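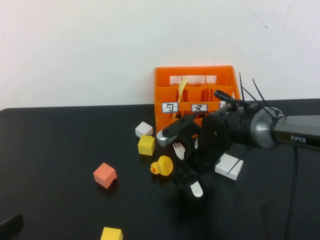

Photograph: Remzi Eren for Cetstead

A Place for Every Spoon

Cutlery is the last thing most households put in order. The Cetstead review of domestic storage, published in January, visited 305 homes and found that the kitchen drawer was the part of the room least often sorted. Its author, Ashwin Namboodiri, recommends that families give up the drawer altogether and keep everyday pieces in an open carrier on the table.

An orange plastic crate with inner dividers serves the purpose well. Small white cards across the front carry one handwritten character each: 勺 for spoon, 叉 for fork and 刀 for knife.

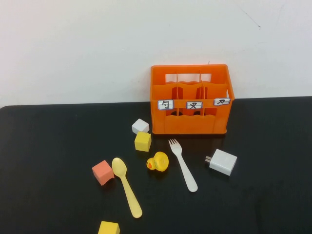
Labels of this kind should be written by the members of the household who will use them. Mr Namboodiri advises a single word or character, in dark ink, large enough to be read from a chair. Printed labels are neater, but children are slower to adopt them.

The greater difficulty is the table itself. Cutlery is seldom left alone there, and a plastic spoon or fork may share the surface with coloured cubes and a yellow rubber duck. The review suggests that utensils be put away first and toys afterwards, in a separate box.

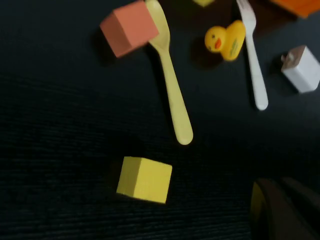 Choosing a carrier

A bottle crate is a sound choice. Its compartments keep handles apart, and openings in the walls make it easy to lift. Families should check the floor of the crate before use, as narrow handles can slip through any holes. A folded cloth in each compartment will prevent this. 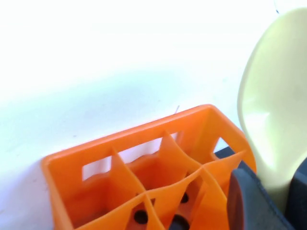
The orange crate from above, with its wavy dividers and the round holes in its floor.

The carrier should be emptied and washed every 2 weeks. Cards that have become stained should be rewritten at the same time.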